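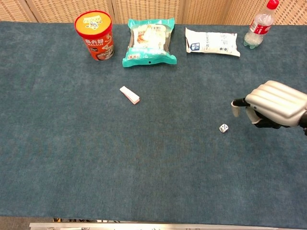 Rule 13

The first thing I did wrong at Plikeck, I did with a sandwich in my hand.

I'd been on the job maybe three hours. They'd walked me past the front desk, given me a badge with my face on it looking like somebody had just asked me a math question, and sat me down at a station with a carpeted table and an arm. The arm was doing its thing, reaching over for a little white die, and the die was sitting crooked, and I (being a helpful person! raised right!) leaned over and straightened it.

The arm stopped. Then all the other arms in the row stopped, one after the other, all the way down to the window, and it got very quiet in there.

"Rule 13," said my supervisor, who hadn't even looked up from her screen.

I said I didn't know there was a Rule 13. She asked if I'd read the binder. I said I'd read some of the binder. She asked which part, and I said the cover was really nice.

So that was day one. I spent the afternoon with the binder, which was 43 pages and had been put together over the years by people who clearly did not talk to each other. Rule 4 said to log every stop. Rule 9 said to log every stop "except small ones." There was a rule about hair, and a rule about lanyards, and one that only said "See Ostdale," and when I asked what Ostdale was, I was told it was the old building, the one across the river, and that the person who knew what had happened there had retired.

Rule 13 was the only one everybody could say by heart. No hands over the table while the arm has power. Nothing about why. It was underlined in three different pens.

I should say what we did there, in case you're picturing something with sparks. Plikeck had a contract with a grocery company called Chantharasri, and the arms were supposed to learn to handle the kind of stuff that ends up in a shopping bag. Bottles, crinkly packages, tubs with lids. Also very small things, like dice, on the theory that if you can pick up a die you can pick up a cough drop. Each station ran 2000 picks and then got moved on to something else. My arm was Zoser. I didn't name it, it came with the name on the paperwork, and I felt a bit silly saying it out loud for the first week, and after that I said it constantly. Morning, Zoser. Not like that, Zoser. Zoser, buddy, that's the carpet.

I loved it. I'm going to say that now so you don't think this is a story where I find out the robots are sad.

By October I was good at the job, and being good at it was pretty much what got me in trouble the second time. The second time wasn't a hand over the table, I'd like that on the record. I was behind the red line with both hands in my pockets. Zoser had knocked a bottle, the bottle had rolled somewhere stupid, and the station had stopped itself like it was supposed to. The woman from the next station walked over, took the bottle back to its place, gave me a thumbs up, and walked away again. And I was looking right at her, and I saw the thumbs up, and I hit start.

Except she'd gone back for the cap. It had popped off under the table and she'd remembered it, and she was down on one knee with her arm up on the carpet to steady herself, and from my chair I couldn't see any of her except the sleeve.

I saw the sleeve.

I've never hit a button so hard in my life. The whole row went quiet again, all the way to the window, and she stood up with the cap in her fingers and said, "Oh, were you starting?" in this perfectly normal voice, like I'd been about to start a movie.

The arm hadn't gotten anywhere near her. It had moved maybe the length of a pencil. We both laughed, and then I went out to the parking lot and sat on the curb for a while with my badge in my lap.

The thing that bothered me out there was that we hadn't broken anything. I went back in and checked, all 43 pages. Her hand was over the table while the arm had no power, so she was fine under Rule 13. I'd waited for the all clear, so I was fine under Rule 6. I'd logged the stop, under Rule 4, and it was a small one, so under Rule 9 I didn't even have to. Two people following every rule in the building, and I'd still started a robot arm at my friend.

I told my supervisor. I figured I'd get the look she gave me over the sandwich. What I got was a long quiet, and then she opened her bottom drawer and took out a folder with OSTDALE written on the tab, and she put it in front of me without saying anything.

It was five pages. I won't go through it. It was a different machine, much bigger than ours, and a different year, and everybody lived. But there was a thumbs up in it. It was right there in the second paragraph, "operator received a hand signal," and I read that line until the words went funny.

"I always meant to write that one out properly," she said. "Then I'd get busy."

"Can I do it?" I said.

She said the last person who'd asked to work on the binder had given up at the lanyards. But she pushed the folder another inch toward me, and I took it home on the bus in my lunch bag.

It took me most of the winter. I threw out "except small ones." I threw out the lanyard rule and wrote a different lanyard rule. I had a big fight with the night shift over whether a key should hang on a hook or live in your pocket (pocket, it's pocket, a hook is just a way for somebody else to have your key), and I lost that fight in November and won it back in January. I read every single line out loud to Zoser before I turned it in. If I got bored in the middle of a sentence, I figured a new person with a sandwich would get bored too, and I cut it.

The rewrite came out at 13 pages. I swear I didn't plan that.

Here's the kind of thing that's in it. You don't get to clear a table for someone else by waving. You say "I'm out" in words, you stand where they can see your whole body, and you give them your key, in their hand. Then they walk around and look under the table themselves, even if it makes them feel dumb. I put that part in exactly that way, "even if it makes you feel dumb," and a man from Chantharasri who was checking it over circled it and wrote "tone?" in the margin, and my supervisor wrote "keep" under that, bigger.

I had a page at the back for the stuff people kept stopping me in the hallway about. It's the page that gets read the most, if you go by the coffee rings.
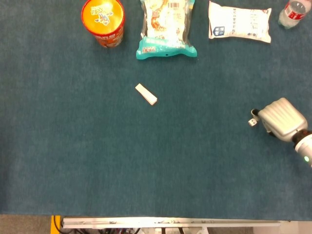 Who is allowed to start an arm again after it has stopped?

Only the person running that station, after everyone who went near the table has said "I'm out" and handed over their key, and after that person has walked around and looked underneath.

That was the first one on the page. I put it first on purpose, and the woman from the next station read it over my shoulder while I was taping the page up, and she read it twice, I could see her lips going. Then she said the font was too small and went to get her lunch.

We got a new guy in the spring. He got the badge and the tour and the chair, and I gave him the binder myself and told him it was short. He flipped to the end to see how short. Then I showed him the red line, and the key, and the place to stand, and he nodded at all of it the way I must have nodded.

I went to refill my water. When I came back he was on his feet next to the table with one hand out, and there was something sitting crooked on the carpet, some dumb little thing, and he was looking at it so hard.

He put his hand back in his pocket. He found his key in there, and turned around, and saw me standing with my cup.

"Can I fix that?" he said.

"What do you do first?" I said.

He thought about it. He reached over to the panel on our side of the line and shut Zoser down, and then he said "Going in," way too loud, and the whole row looked up.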